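Ivone Trindade all-night set at Plelix, who's going?
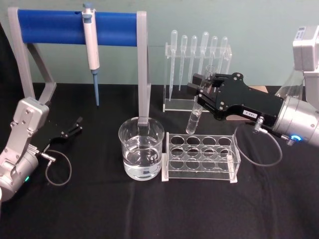
Aguiar, January

tredine_dubs: Just saw she's playing the back room at Plelix, open to close, vinyl only. I caught her at Hinar last spring and she went from slow, heavy dub into the warmest deep house I've heard in years!! Doors at 8, and I'm going straight from work.

lowpass_lou: In! Her radio show on Tuesday was 16 records and I knew maybe two of them. Anyone have an ID on the one with the organ and the woman counting in Portuguese?

mk243: Loved that show, but I think all-night sets drag. Give me two tight hours and a good closer.

tredine_dubs: No way, the slow first part is the best bit! You need the room to fill up around it.

mk243: The Hinar night lost me by the middle, sorry. Too much echo, not enough kick.

hinar_regular: I was there too and half agree, the sound was muddy near the bar. Plelix has a much better system (stand left of the booth).

lowpass_lou: Found the organ one, it's the B-side of the Tredine 12". Ordered!

mk243: OK fine, that B-side is great. Save me a spot on the left.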